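# Tunine practice (hand-held gripper recording)

**Tunine practice**, or just "the Tunine" if you've spent enough time around it, is a set of house rules for recording manipulation tasks with hand-held grippers. It was written by Arnaldo Sampaio and Eduardo Patrício for the Tellorora workshop and first circulated on 18 May 2021. I've worked under it on and off ever since, and I look after this entry, so you'll be getting my opinions mixed in with the clauses (the talk page is open, go for your life).

It isn't a formal standard. It covers people holding the tools, the room they stand in and the files they bring home. Robot arms get one line, which tells you to go and read your arm's own safety documents first.

## Background

The first version had 17 clauses and fitted on both sides of a sheet of paper. Sampaio wrote the parts about the room and the operator, and Patrício wrote everything to do with markers, clocks and file names, and you can tell! Patrício's clauses are short and a bit bossy. Sampaio's wander off into parentheses, and I've always liked them better.

What pushed them into writing it was a bad batch. Tellorora had collected 2,372 takes over one February and a good slab of it couldn't be used. In 282 of those takes a marker had been put back on the wrong way round after cleaning, and the rest of the trouble was clocks. The Trarport group picked the rules up soon after and added their own bit about cables, now clause 9.

## Scope and terms

A few words get used in a particular way:

- **Tool**: one hand-held gripper, with whatever camera and marker are fixed to it.
- **Pair**: a left and a right tool, set up together and never split between operators during a session.
- **Take**: one recording, from the start signal to the stop signal. A bungled task is still a take.
- **Bystander**: anybody in the room who isn't operating. Colleagues at their desks count, and so does the person who pops in to ask where the stapler went.

## The rules in practice

### Markers

Markers are the printed black-and-white squares that let software work out where a tool is. Clause 3 wants them flat, clean and matt, with the full white border showing. Fingers stay off the printed face. If a corner has started to lift you reprint the whole thing, and yes, I know you've got tape in your pocket.

Each marker's number and orientation goes on the session sheet before the first take. Patrício wanted a photo of every face as well. Most groups do that now, though the clause only says "should".

### The room

People get this one wrong in an interesting way. The Tunine doesn't ask for a bare room. Clause 6 says ordinary rooms are welcome, with their chairs and shelving and screens, so long as the operator has a clear path to walk and knows what's on the work surface. Chairs get pushed well back from where you'll be stepping. Screens showing anything private are switched off or turned away, and the overhead lights stay as they are until the session ends.

Drinks are allowed on the table only if they're part of the task. I have broken this rule. I have also cleaned tea out of a trigger linkage with a cotton bud, so make of that what you will.

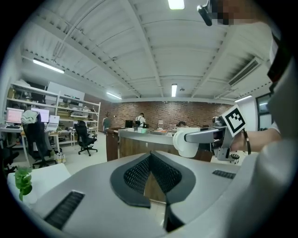
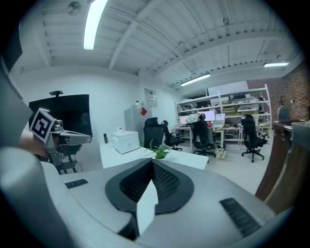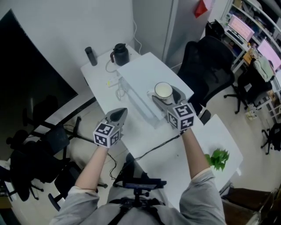 *Hand-held grippers fitted with printed square markers, in use among office furniture. The third view takes in a pair, one tool in each hand, over a white table.*

### Cables

Trarport's clause 9 is the one new operators moan about most. A cable must have enough slack for a full reach in every direction, and it must never cross the spot where the jaws are going to close. Before the first take you do a "slow stretch": arms out, arms crossed, one lap of the work area, with a second person watching the cable and saying nothing unless it snags. It takes a minute and you feel like a goose doing it.

Cables that hang off a table edge are permitted. Cables running over a walkway aren't, and there's no exception for "just this once".

### The operator

Harnesses are adjusted standing up, by the person wearing them. Sleeves should be snug at the wrist. Sessions run in blocks with a proper sit-down between them, and the operator can call a stop at any moment without giving a reason. Sampaio was very firm on that last part and it's the only sentence in the document set in bold.

Pairs are heavier than they look once you've had your elbows out for a while. My own habit, which you won't find in any clause, is to do the fiddly two-handed tasks early and leave the long walking ones for after lunch.

### Bystanders

Everyone in the room is told before recording begins, and faces are obscured before files leave the building. A sign on the door is fine as a reminder but it doesn't replace telling people. Anyone who'd prefer not to be recorded gets either a different spot or a different hour, and the operator sorts it out.

### Clocks and files

All cameras are set to one clock at the start of the session and checked again at the end, with both readings written down. Failed takes are kept and labelled. Deleting on the spot is banned outright, since the take you thought was rubbish has a way of being the only one with a clean view of the left jaw.

## Criticism

The main complaint is that it's vague about numbers. There's no minimum light level, no marker size and no limit on block length. Pacheco, a smaller group that tried to turn it into something auditable, ended up with a checklist of 66 items and then found operators ticking the lot before they'd picked up a tool. They've gone back to the short version with a few local additions.

Others reckon the cable clause belongs in an appendix, now that some tools record to themselves. I'd keep it where it is. Plenty of us are still plugged in.

There's also a long-running grumble over "should" in clause 3, which I won't reopen here.

## Versions

The current text has the same clause numbers as the original, so old session sheets still make sense. Clause 12 (battery storage) was withdrawn and its number left blank. A draft section on outdoor recording has been passed around for comment and isn't in force.

## See also

- Marker printing and mounting
- Session sheet, blank
- Pacheco checklist (superseded)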